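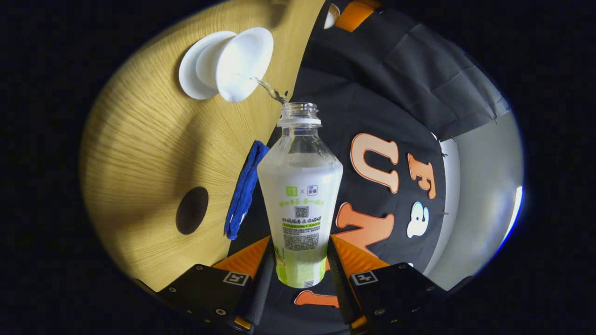

Words by Kieran Blackburn, Urnesstead Robotics Club
Posted in: Gallery, Student Projects

Pour Season at Urnesstead

June is pour season for us, and I look forward to it all year! Pouring is the task every new member asks to try first and the one that keeps them after hours, muttering at a cup. Our students work with hand-held grippers before they go anywhere near the arm, so they learn with their own wrists what a good pour feels like, and then the arm (we call ours Prarnik, and it has a name tag and everything) gets to learn from them.

The picture at the top is my favorite from the whole project. Clear bottle held low down between the fingers, cap off, and a thin stream of water between it and the white cup lying on its side. I love how the water catches the light. The orange pads at the corners of the fingers were a nice surprise too, they look great against all that black.

The rest of this page is my running notes on how the project came together, station by station. Scroll on!

The table
Wood top, cup and saucer on one side, black cloth behind with the big letters pinned to it. The round hole in the tabletop has become a landmark, and people say "start left of the hole" as if it were on a map. The blue cloth gets used a lot.

The grip
Most of the arguing was about this. Hold the bottle high and you can steer the neck nicely, but the bottom swings. Hold it low and the whole thing feels planted, though your wrist has to travel farther. We ran both for a week and the low grip won by a mile. Clear bottles are trickier than you'd think, and soft ones buckle if you squeeze too hard, so everyone practices on a full one and works down.

The markers
Each finger has a little black-and-white square on the front. They tell the software how far open the fingers are. Keep your sleeves out of the way, please!

The practice log
We're up to 700 pours, every one of them written down in the green binder with initials and a note. My favorite note so far just says "better than lunch." Each student does 10 in a row and then swaps, which keeps arms fresh and the line moving.

The team
We split into 2 groups this year. Team Clirkance took the bottles and Team Hosseinzadeh took the cups, and they traded halfway through so both got the full set. The rivalry is loud and very friendly.

What's next
Prarnik gets its turn with the recorded pours next, beginning with an upright cup and moving on to the tipped one when we're happy. After that it's the demo evening, with 3 short runs and a table where visitors can pick up a gripper and try it for themselves. Doors at 6:30 p.m., families welcome, and wear shoes you don't mind splashing.

Filed under: grippers, pouring, demo evening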